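Brown marks on white table covering, and a bottle that won't stay in its box

Thaddeus Doucet
Posted 1/21/20

I have a light wooden table that I like, so naturally I keep it covered up. The covering is white Sundon paper off a roll, held down with binder clips at the edges, and it was meant to be the sensible option. I pack and unpack things on it most evenings and write labels on it when I should be eating.

It has gone brown in places. Not all over, I could live with all over and call it cream. It's little streaks stacked on top of each other, with specks round them, as though somebody had tried to rub something out and then lost interest. That somebody may have been me. I went at one patch with a damp cloth for 12 minutes and ended up with the same patch, wider.

My first suspect is the blue bottles. They go in and out of a divided cardboard box and get plonked down wherever there's room.
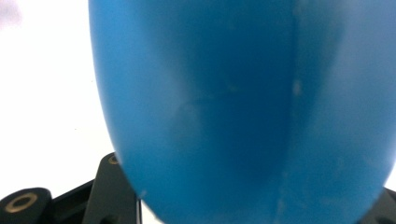
I've wiped the undersides and the cloth comes away clean, or as clean as it went on. The other suspect is the box, which is plain brown card on the inside and sheds bits if you so much as look at it. Tea is also a possibility, though I've been told off for that already and would rather it was the box.

So, two things. Can the marks be shifted, or do I bin the sheet? And does anyone have a way of getting bottles back into a two-compartment box without laying them down first and chasing them across the table? I have tried doing it quickly. I have tried doing it slowly. The flaps win either way.

I'd like to avoid buying another roll, as the last one was 34 with postage and I've used perhaps a yard of it.

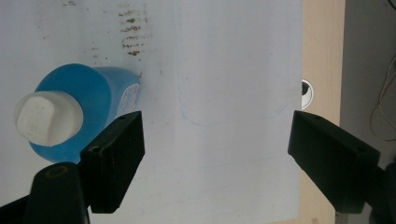 Seija Partanen
You say you've used a yard of a whole roll and you'd like to avoid buying another. Thaddeus, the rest of the roll is the answer. Cut a new piece.

If you really can't bring yourself to, then stop rubbing. Paper has a surface and once you've roughed it up it will hold on to every bit of dirt that passes. A dry white rubber (the soft sort, not the pink end of a pencil) will take off loose card dust and some pencil. It won't touch tea. A damp cloth drives the stain in and spreads it, as you've found. Ink and marker are there for good as well.

If it were a proper whiteboard it would be another matter – a drop of washing-up liquid in warm water, wipe, dry it straight off. Half the people who ask about this have a board and call it paper, or the other way round, so do check what you've got before you start.

On the box: fold the flaps right back on themselves and put a clip on them. You've clearly got clips. Stand the box on the left if you're right-handed, keep the bottle upright the whole way, and lower it in base first. And empty one side completely before you start on the other. 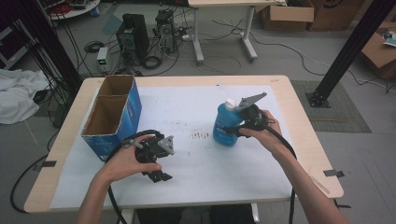
Box to the left, bottle upright on the paper.

Put a saucer or an old tile where the bottle stands. Then if there is a ring you'll know whose it is, and the tile goes in the sink.

Sydorenko
had this with a desk. was the tea

Thaddeus Doucet
Thank you both, one of you more than the other.

Rubber tried. The specks have mostly gone and the streaks have not, which I suppose clears the box of the larger charge. Flaps folded back and clipped, and I got both compartments filled without anything rolling off, so that part I'm marking as solved.
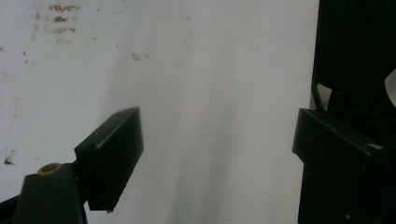
I haven't cut a new piece yet. I turned the old one round so the worst of it is at the far end, under the place where the post goes. There's a faint blue line on it too that I'd never noticed until I started looking for stains, and I'm fairly sure that's one of mine, from drawing round something.

Seija Partanen
Cut the paper, Thaddeus.

Thaddeus Doucet
In March, probably. Does it matter which side of the roll faces up? One side seems shinier, and I'd like to get it right if I'm only going to do it the once.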